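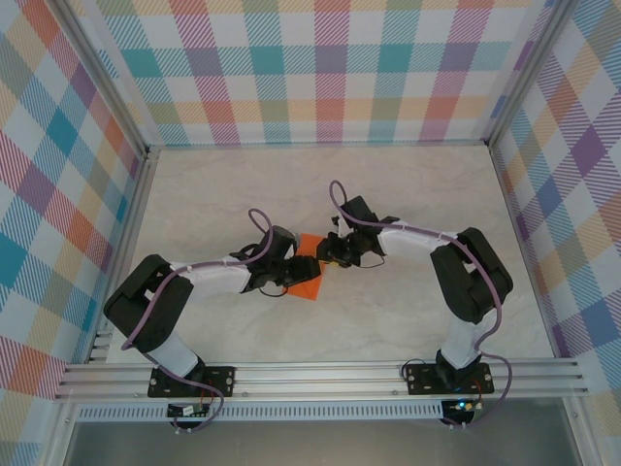
According to Amarachi Ogundipe, the worst thing a two-armed robot can do is agree with itself too slowly. Each arm has a sound plan, each plan is a little out of date, and the cloth between them ends up stretched, dropped or dragged sideways. She has been saying this since August, when the first version of the Pekix controller was run on fabric.

Pekix is a control and planning package written at Banton, a small software house that sells most of its work to packaging firms. It takes camera input and joint readings and produces position targets for two low-cost arms at once. The test job is plain: two arms on a shared rail, one square of orange fabric, and a set of target states such as flat, turned or folded. The hardware is built from ordinary servos and was chosen so that the software could not lean on it. There is backlash in the joints, and the controller has to live with it.

The first version treated the arms as two separate robots. Each had its own planner, and a thin layer above them passed messages about who could enter the middle of the work surface. This worked for rigid blocks. With cloth it failed often, as the message layer knew where the grippers were but held no model of what lay between them. A corner lifted by the left arm changes what the right arm should reach for, and by the time the right planner had been told, its target was stale.

The present version drops the message layer. A single policy reads the state of both arms and the latest image, and returns a chunk of 50 joint targets covering both. The chunk is executed in part, then replaced by a newer one. Where the old and new chunks overlap, the targets are blended with weights that fall away with age. Ogundipe describes the blending as the least interesting part of the code and the part that took longest to get right. With too much weight on old targets, the arms ignore fresh images. With too little, they twitch at every hand-over between chunks, and the twitch goes straight into the cloth.

Training data comes from demonstrations. The current set holds 2,734 episodes, against a planned 3,000. Of the episodes recorded in the first month, 61 were later removed when a log check found that the image and joint streams had drifted apart. The check now runs at the moment of recording, and an episode with a bad clock offset is refused before it reaches the disk.

Perception is kept simple. Fabric is a flat patch of colour with few features, and a corner hidden by a gripper gives the camera nothing to work with. An early build had a corner detector that returned four points whether or not it could see them. Its guesses for hidden corners were stable and often wrong, and the planner trusted them. Mohammed-Awal Atinga took the detector out of the control path and kept it as a scoring tool, used only once the arms have moved clear. The policy now gets the image itself, together with a short history of joint positions, and is left to infer the rest.

Collision handling sits outside the learned part. A checker called Clukeo models each arm as a chain of capsules and tests every outgoing target against the other arm, the rail and the walls. Around the grippers the margins are small, as a policy that may never bring its fingers close together cannot handle a small piece of cloth. Around the elbows they are wide. If a target fails, Clukeo does not plan a way round. It scales the step down along the same direction, and if the scaled step also fails, both arms hold.

Holding both arms was a disputed choice. Atinga argued at first for stopping only the arm at fault, which is quicker to recover. The trouble is that the moving arm goes on pulling on fabric the other one may still be gripping. After a few logs were replayed, the joint hold stayed in.

The replay tool, Agbenyega, began as a script for plotting servo currents and is now used more than anything else in the package. It lines up images, targets, measured positions and checker events on one time axis, and can feed a recorded image stream into a newer policy to show where its output would have parted from the old one. It cannot say what the cloth would then have done. There is no fabric simulator in the package, and Banton has no plan to write one.

Open work includes servo temperature, which alters tracking error over a long session and is not yet an input to the policy, and a release condition for the grippers. At present the fingers open when the predicted gripper value crosses a fixed threshold. Near that threshold the value can hover for several chunks, and the arms wait over the fabric until it settles. A fix using two thresholds is in the test branch.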